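4.2 Setting a transfer time in Vuvance

Before you start, load the star catalog and wait until the status line says Ready.

1. Open the Mission tab and choose Pikilau as the departure body.
2. In the Target box, type Futia and press Enter.
3. Set the sail area to 400 square meters. The payload must stay below 15 kilograms.
4. Enter the step size. For a first run, 100 seconds is enough.
5. Press Compute. A long path can need more than 10 minutes.

Note: If the curve shows a sharp corner near the star, make the step smaller and compute again.

Caution: Do not change the target while the computation is running. The Nautiyal solver will keep the old values and the result will be wrong.

6. Save the path under a new name. Questions about this section go to Dinesh Maurya.
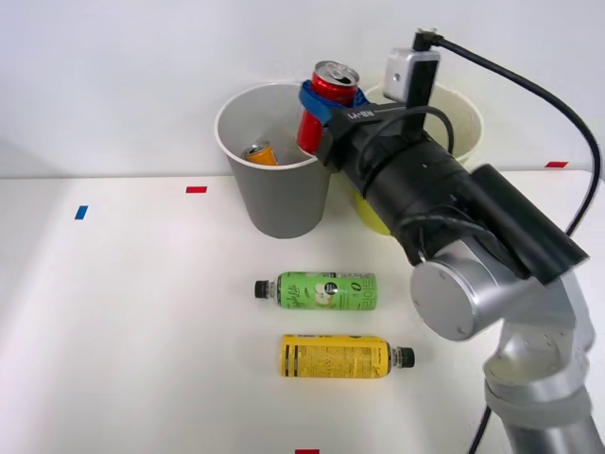
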